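30 June 2022

Morning

Up way too early for the kart test at Terkisholm! Brigitta Oberholzer had the Besson out first and did 8 laps before I'd even found my gloves. She says the new axle makes it turn in nicer - I felt it too, mostly through the fast left.

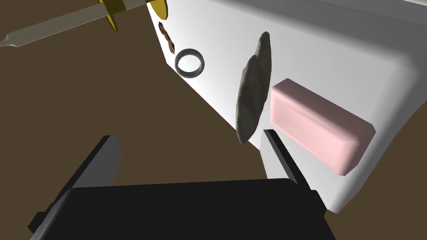

Afternoon

Ran 99 percent throttle down the back straight (chicken, I know) and still lost two tenths to her. Swapped to the softer tires and got one back. 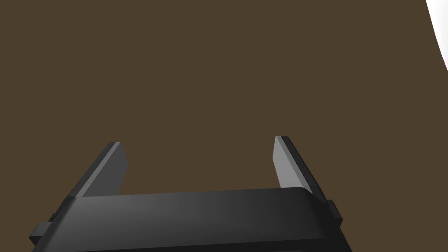 Still to do

Order brake pads, call Mundia about the August entry, sleep.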